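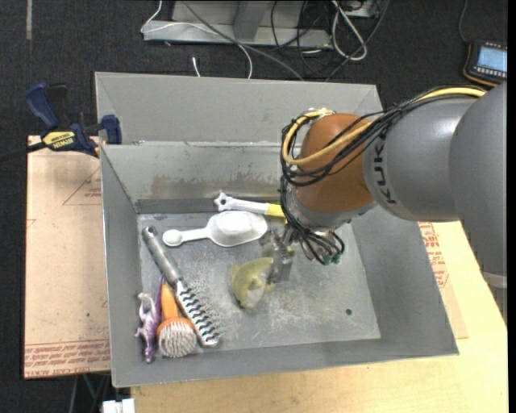

## 4.2 Mixed small goods in open metal bins

The second part of the study concerns small household goods that are stored and sorted without packaging. At the Costholm site, goods of this kind are placed loose in open bins and taken out one at a time, in whatever order they can be reached. The Stillow site uses shelves and divided trays for the same stock. The comparison in this section is limited to items that a single adult could lift with one hand. Glassware, knives, and anything containing a battery were left out at both sites.

### 4.2.1 Grouping of items

Items were assigned to groups using the Poduval scheme, which sorts goods by the room in which they are most often used and then by general form. The scheme has 12 groups. It was chosen over the older form of the list used in our pilot work, in which kitchen tools and grooming tools with handles were entered together as "handled goods." That entry hid a difference that matters for storage: a hairbrush and a scoop may be of similar length, but they come to rest differently and leave different gaps around them.

Figure 4 gives an instance of mixed contents on a bin floor. A white plastic scoop with a wide, rounded bowl lies near a yellow-green toy in the shape of a fish, and a long silver-gray hairbrush lies at a diagonal on the left side of the bin. A white-handled utensil is close to the back wall. Under the Poduval scheme, the scoop is entered under kitchen, the hairbrush under bath and grooming, and the toy under play. The utensil was entered as "household, handle visible," the code used wherever the working end of an item was hidden and its purpose could not be settled from the record.

Toys were the hardest items to assign by form. The scheme provides one code for figures and another for flat or sheet-like toys, and animal shapes were entered by both coders under figures unless they were clearly flat. Disagreements were settled by a third reading of the item sheet, without reference to the first two entries.

### 4.2.2 Contact with walls and floor

For each bin we noted whether an item lay free on the floor, touched a wall, or rested on another item. Items near a wall are of particular interest where the side walls slope. A long, narrow item can lie along the base of the slope or lean on it, and the second position raises one end and changes which part is easiest to grasp. Flat-handled tools were more often recorded along the base. Rounded items tended to be recorded farther out on the floor, although the number of such items was too small to support a firm statement.

Scoops and ladles were given a separate note for the position of the bowl. A bowl that opens upward may hold a smaller item, and in nearly 24 entries at Costholm this was the case. The smaller item was then coded as resting on another item and was not counted as touching the floor.

### 4.2.3 Condition of the bins

The condition of the bins was recorded because scuffs and stains affected how easily pale items could be made out. The bin in Figure 4 has whitish scuffs and scratches over much of its floor, heaviest in the middle and toward the right, with a brownish, rust-like smear on the inner back wall. A small round hole is present in the lower right part of the floor. Marks were graded by extent only. We did not attempt to date them or to relate them to any class of goods.

Bins supplied by Dradus for the later sessions had the same inside dimensions as the earlier ones but a duller finish. Coders reported fewer difficulties with white plastic items in these bins. They reported no change for gray or silver items, which remained hard to separate from the metal in records made under low light — a problem that extra lamps reduced but did not remove. Records in which 4 or more items could not be assigned were set aside and recoded in December.

### 4.2.4 Limits

The goods at each site reflect local donations and cannot be taken as a sample of household goods in general. Kitchen items are likely overrepresented at Costholm, where a separate counter takes clothing and books. Item weight was not recorded at either site.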